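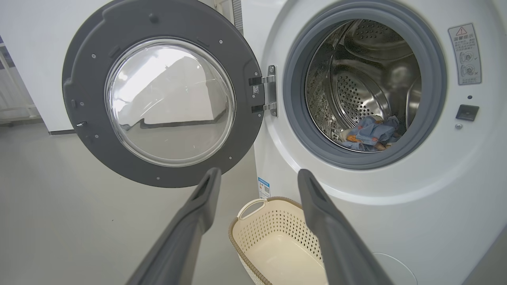
ZIVDALE COMMUNITY LAUNDRY TO STAY OPEN LATE THROUGH AUGUST

Neighbors will have until 9 in the evening to get their washing done

ZIVDALE — The Zivdale Community Laundry is very happy to announce that it will keep its doors open until 9 p.m. every evening through the end of August, giving families, shift workers and anyone else with a full hamper a few more hours to get things clean at the end of a long summer day.

The later hours come after a spring survey in which people who use the laundry were asked, quite simply, what would make life easier. The answer that came back again and again was time. Parents wanted to come in after supper, and people on the day shift at the Mirent bakery wanted to stop on the way home without having to watch the clock.

"We read every one of those cards, and some of them had whole letters written on the back," said Glenys Hughes, manager of the laundry. "People told us about their kids and their work and their bad knees, and I was so touched by it. We couldn't do everything they asked for, but we could certainly leave the lights on a while longer."

The extra hours are paid for by a summer appeal that raised $2,292, much of it in small bills dropped off at the front counter — and the laundry would like to thank each and every person who gave. Prices will stay just as they are. Two staff members, Binta Ajayi and Caradog Meredith, will look after the evenings between them and will gladly help first-time visitors choose a setting or get a stubborn stain started.
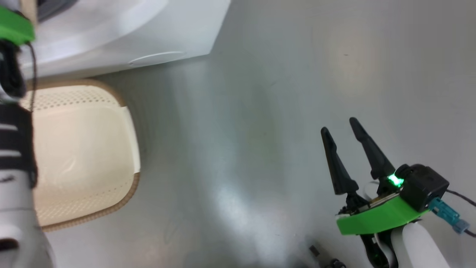
Branwen James wrote on her survey card that she had been doing her family's wash before sunrise all winter, and that an evening hour "would feel like a little vacation." She plans to bring her mother's quilts in during the first week.

Last loads should be started by 7:45 p.m. so that everything has time to dry. The folding tables may be used right up to closing, and children are welcome as long as a grown-up is with them.

Questions about the new hours may be put to Glenys Hughes at the front counter any morning after 10.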